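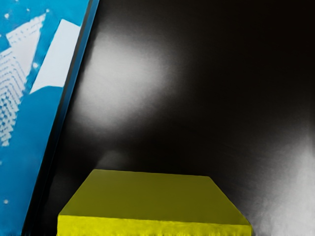
4 mai 2024, cahier de simulation. Objet du jour : la règle 4 de notre charte interne, dite « règle des reflets », que tout le monde a signée et que personne ne relit, moi compris. Elle demande qu'aucun rendu ne parte en validation sans que l'éclairage soit consigné avec la graine aléatoire. Sur la vue du poignet, le plan noir satiné renvoie deux grandes taches claires, l'une près du doigt bleu, l'autre à droite, et le bloc jaune se tient sagement en bas. Pour un œil humain, aucun souci. Pour un détecteur de contours un peu nerveux, ça fait trois objets. J'ai donc ouvert la fiche de la scène pour connaître la position des lampes. Champ « éclairage » : « normal ». Merci à l'auteur, dont je reconnais le style puisque c'est le mien.

Discussion avec Roya Naseri, qui tient la charte à jour chez Herau. Sa position : une scène sans paramètres de lumière est une scène non conforme, point. La mienne, jusqu'à ce matin : on verra bien. Je me range à son avis, avec la dignité qui me reste.

Ce que je propose d'ajouter à la version d'octobre :

Éclairage consigné en valeurs (position, intensité, taille de la source). Les adjectifs sont interdits, « normal » en tête.

Matériaux : rugosité et couleur notées pour le plan de travail comme pour les objets. Un noir satiné et un noir mat n'ont pas la même vie.

Chaque lot de 300 rendus garde 60 images relues par quelqu'un qui n'a pas monté la scène. Takumi Hirano voudrait tirer les 60 au sort, Ching-wen Lau préfère choisir les plus moches. Je penche pour le sort, les moches trouvent toujours leur chemin jusqu'à nous.

Aucun seuil de saisie modifié à la main pendant une campagne. Si on y touche, on change de numéro de campagne. Oui, même pour « juste un petit essai ».

Point en suspens : le motif blanc du doigt. Chiyo Oshima signale que la texture du modèle Kikuchi a été retouchée sans changement de version. Le pavé blanc incliné et la grille de points nous servent de repères visuels, donc un déplacement, même minime, fausse la comparaison avec les anciens lots. À vérifier avant de relancer les 900 scènes de référence. Je demande un gel de la texture, par écrit cette fois, un accord devant la machine à café n'étant pas archivable.

Envoyé le brouillon à Wulan Yeoh. Réponse en une ligne : « Et la règle 7 ? » Je suis allé lire la règle 7. Elle dit qu'on ne modifie pas la charte sans avoir d'abord appliqué la version en cours pendant une campagne entière. Je reprends donc demain les fiches en retard, à commencer par la mienne.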